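Handout 4: The desk you've got

Notes for the evening course "Home in Order", second half. Written up by Magdalini Kyriakidis, with a few bits added from what you all said in class.

Last time we did kitchens, and I got carried away with spice jars and ran over (sorry again to anyone who missed the bus). So I'm keeping to desks this week, and only one sort of desk at that: the kind built into a shelf unit, where the books go up above and you work in the gap underneath. Lots of you have one. I had one for years in my flat in Astulby and I loved it and it drove me mad!

Start with the surface. Before you buy a single box, I'd like you to take everything off the part where you work and put it on the bed or the floor. Then put back only what you touched yesterday. I do mean yesterday, because "I use it all the time" is what I said about a hole punch I hadn't picked up for two winters. Drinks are the first thing to come back, I find, and they breed. A bottle with a mouthful left in the bottom can sit on a desk for a week while a fresh one gets opened beside it. My rule is one drink, with its lid on, and when it's nearly done you finish it or pour it on a plant.

Next, the shelves. With this kind of unit I think of three heights:

Top shelf: books and old notebooks, things you reach for once in a while.
Middle shelf: a tray, a mug for pens, whatever you want at arm's length.
Side cubbies: odds and ends, but only if they're in something.
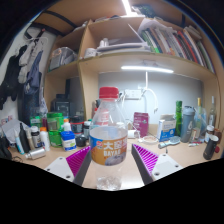

Now, books. People pack the row until it's tight and then lean the last few, and after that you can't get one out without three coming with it. Leave a hand's width. If that means a few have to go, start with the notebooks. Evanthia Tsakiris brought in her pile from college and we went through it together at the front — 40 notebooks, and she kept 10. She did say I could put that in the handout.

Folded papers are worse than books, I'm afraid. They get laid flat on the shelf next to something small, then something small goes on top, and that's them gone until you move house. Unfold each one. Bin it, file it, or stand it upright where you can see the edge. Small containers are fine so long as you know what's inside without opening them (I use masking tape and a felt pen, very glamorous).

A bag of bits in a cubby is all right for now. See-through is better than not, as you'll at least recognise your own rubbish. But put a date on it, and look in it by the end of July.

Light and leads. If you've a strip light under the shelf, wipe it, they get dusty and you stop noticing how dim it's gone. An arm lamp as well is nice for close work. A power strip on the wall is much better than one by your feet, but follow each lead down with your finger and unplug the ones that go to nothing. I found two.

For next time: do your surface and one shelf, only one, and bring me the thing you couldn't decide about. We'll do drawers after the break, so if yours are stuck shut, leave them stuck.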